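4.2 Table clearing and lunch packing

The second block of chores was the kitchen one. Plates, a lidded food container, two arms working from opposite sides of a table. We picked it after the Tveit shelf trials because people kept asking us the same thing: fine, it can move boxes, can it do the dishes. Short answer, partly.

Setup as in Section 3. Both arms fixed at the back edge of the table, one gripper each, one fixed camera looking down on the work area. Same brown covering on the table throughout. We did not smooth it out between runs. Homes have wrinkled tablecloths and we wanted some of that in the data.

Each run starts with the plates flat on the table and the container shut. The system gets one line of plain text ("stack the plates", "open the box", "put the plates away") and a time limit of 122 seconds. No retries by hand. If a plate left the table the run was over and scored as a fail. In total 324 runs over both sites, Pastska and Brestesberg, using the same policy and no tuning per site.

Plates first. A shallow plate is a bad object for a two-finger gripper. Very little to hold, and the rim is close to the table, so the fingers have to come down low and at the right angle or they just push the plate along. Most of the failures we logged were of this kind: contact made, grip closed, plate slides. Cups, tested in the February pilot, were far easier. A person tips the plate up with a fingertip without thinking about it and our policy never learned a clean version of that. What it did learn was to approach from the outside of the rim, one arm per plate, the other arm waiting. Slow but it mostly works. Figure 4 shows an approach on the pink plate, with the blue plate and the closed container in the same layout used for all runs in this block.

Container second. The lid has a locking clip at each short end, and here the two arms should be an advantage. In practice they got in each other's way. Opening one clip while the other arm steadies the box was OK. Doing the second clip after that was not, the box turns a little and the policy treats it as a new pose it hasnt seen. We had 2000 demonstrations for the block as a whole and only a small share had a rotated box in them, so this may be a data problem more than a hardware one. We can't seperate the two from these runs.

Timing. Operators doing the full job by hand were given no training and still finished the whole thing in 9 seconds on the median. The arms used most of their limit even on good runs. A lot of that is waiting, see the idle-time discussion in 5.1. The Sastham controller plans one arm at a time when the paths come close, and on a table this size they nearly always come close.

Figure 4. Plate approach, kitchen block. Gripper at the rim of the pink plate, second gripper open near the blue plate.
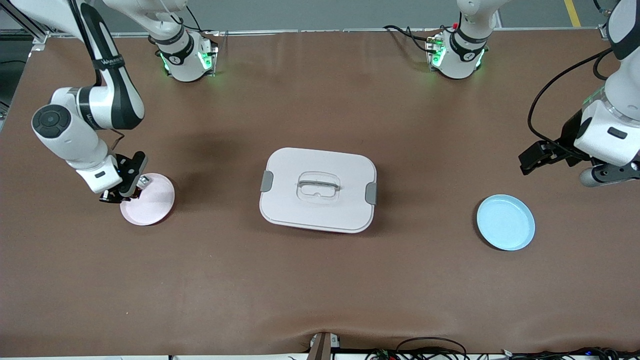

Scoring for the block followed the shelf trials, with one change. A plate set down on top of another but off center was counted as stacked so long as it stayed put until the time limit. Stricter scores are in the appendix.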